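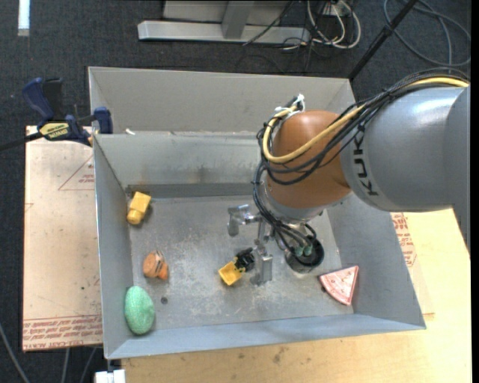
Ylva wrote back before lunch that she would not sign off on the move until the old Strand boxes had been backed up twice, once to the new storage and once to tape. I had hoped one copy would do. She said the last time we trusted one copy it took a weekend to find out which mailboxes were missing, and I couldn't argue with that.

So the day went to backups. The first job ran at a decent speed until it reached the Hillatex folders, which are full of tiny files, and then it crawled. I left it alone and worked on the switch config. Two ports were still set to the old speed. Fixed both, saved, wrote it in the log.

The Oteck array has been up since last week and I still don't have much to say about it. The setup screens are short. I made 2 volumes, one for the databases and one for everything else, and gave the second one more room than it needs. The email alerts don't reach me yet. I think our mail relay is dropping them. Support wants a log bundle, so I sent one.

The check after the first copy listed 3,008 files with a date mismatch. I opened a handful and the contents were the same as the originals, so it looks like a time zone setting. I changed it on the new side and started the check again. It was at 100 percent by four — clean this time.

Tape is slower. It will run through the night. Ylva asked if Skeleo could be moved at the same time as the mail, and I said no, one thing at a time, and she was fine with that.

Still to do: label the cables in the lower rack, take the old accounts off the admin list, order two more power cords of the short kind. I also need to call about the battery unit, which beeped again after lunch and then stopped.

Home by seven. Soup.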